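Receiving Line Automation: Questions from Staff
Treneck Distribution Center
Updated 6 April 2026

What is being installed?
A conveyor loop, a scan tunnel and a palletizing cell supplied by Nitell. The loop runs from dock 2 to the buffer racks. Bookings are handled by the Puvton module, which replaces the paper receiving sheet.

Which tasks move to the system?
Scanning, weighing, routing and stacking of standard cartons. A standard carton is closed, undamaged and under 20 kg. Over 195 item codes do not meet these limits and stay on the manual line.

Which tasks stay manual?
Opening cartons, checking contents, flattening empties and repacking mixed returns. Carton sizes and tape vary too much between suppliers for the cell to open them reliably. Cartons are still opened by hand along the top seam, and flattened ones are laid on the floor nearby.
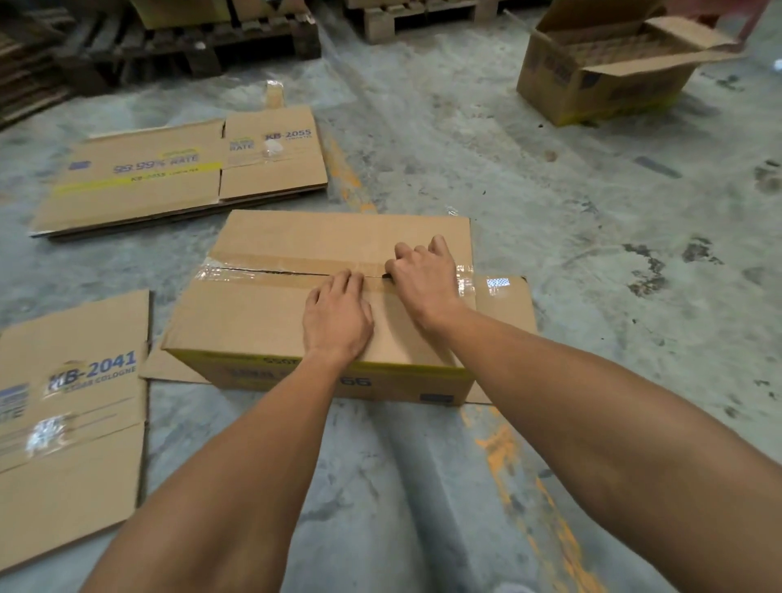
Will anyone lose their job?
The site agreement covers this point. No permanent position is removed before the review in October, and staff whose tasks change are offered retraining at their current pay grade. Temporary contracts run to their stated end dates.

How are shifts affected?
Start times are unchanged. The second break moves forward by 20 minutes so that the cell can be cleared and restarted while the dock is quiet.

Who is trained first?
Dock leads, then the manual line, then returns. Training is two half-days, paid, and takes place on shift. It covers stop buttons, jam clearing and the Puvton screens. Electrical faults are outside the course – call maintenance.

Does the system record how fast I work?
It logs cartons per station, not per person. Station logins were removed from the setup at the request of the works group. Supervisors see hourly totals only.

What volume is the line built for?
3569 cartons per day. The manual process peaked at 2951.

What happens when the cell stops?
Cartons divert to the manual line. Do not reach past the light curtain, even if the belt is still – a stopped belt can restart from the upstream sensor.

Where do I report a problem?
Use the red form at the dock desk, or the fault button in Puvton. Kjærgaard handles service calls for the conveyor; Nitell handles the cell.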